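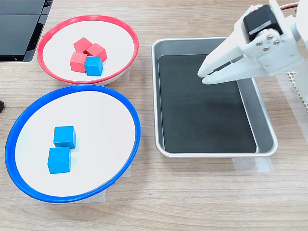 Is a parallel gripper with 3D-printed fingers good enough for sorting small wooden cubes, or do I need a metal one?

Printed fingers are good enough for light cubes, provided the tips have some sort of grip pad and the servo is not left pushing at full load after the jaws close.

gschnyder wrote (2025-03-10):
I'm splitting this off from the Kancombe thread. We compared two sets of printed fingers on the same servo, the long tapered ones and the short Skoltlow pattern. Same arm, same controller, same cubes. 158 picks with the long set, 158 with the short. Long set dropped or missed more often at the far side of the tray, short set fouled the tray wall when a cube sat close to it. Neither is a clear winner. I am keeping the long set for now.

treloar_n wrote:
What are you commanding for closed? If you send the end position and the cube stops the jaws short, the servo sits there trying to get the rest of the way. Printed fingers bend, the tips splay, and you lose the cube on the lift. I would sort that out before blaming the finger length.

gschnyder wrote:
Closed is 2915 on the raw position scale, open is 1086. There is a load limit set in the controller, but I left it at the value Sem suggested and have not gone back to it.

sem_ds wrote:
That value was for the old jaws. Shorter lever. Use less with the long fingers, perhaps half, and step it up until the cube stays put when you tug it.

rmanalastas wrote:
I disagree that the fingers are the interesting part. With a fixed camera looking across the table at an angle, the far side of a tray has fewer pixels per cube and the height is harder to judge. Your misses at the far side could well be the camera. Did you try the wrist view?

gschnyder wrote:
Not with this set. Wrist camera bracket fouls the cable on the long gripper. Layout for anyone who wants to copy it: bowls on the left, red rim behind blue rim, metal tray on the right with a dark mat in the bottom, tray and bowls taped to the table. 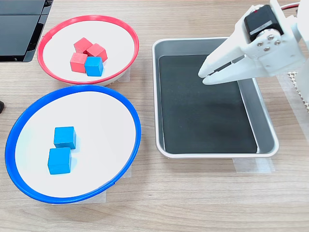 Long fingers over the tray, tips together.

treloar_n wrote:
Dark mat is a good choice. Bare metal gives you reflections. You still have the shiny walls though, and I would expect trouble there with any detector that works on colour.

yareli_a wrote:
One of the cubes in the red bowl is blue. Is the task by colour or is that a different split?

gschnyder wrote:
Bowl is not scored in this test. A pick counts when the cube clears the tray wall and is still held. Sorting by colour is a separate run.

rmanalastas wrote:
Then I would log where in the tray each miss happened. A single total for each finger set hides exactly the thing we are arguing over.

sem_ds wrote:
Agreed with Rowena on the logging, not on the camera. I had the same far-side misses on the Morrison arm with an overhead view. It was backlash in the shoulder joint – worse at full reach.

gschnyder wrote:
I can check backlash with a dial gauge. Will drop the load limit first, repeat the long set, and log positions this time.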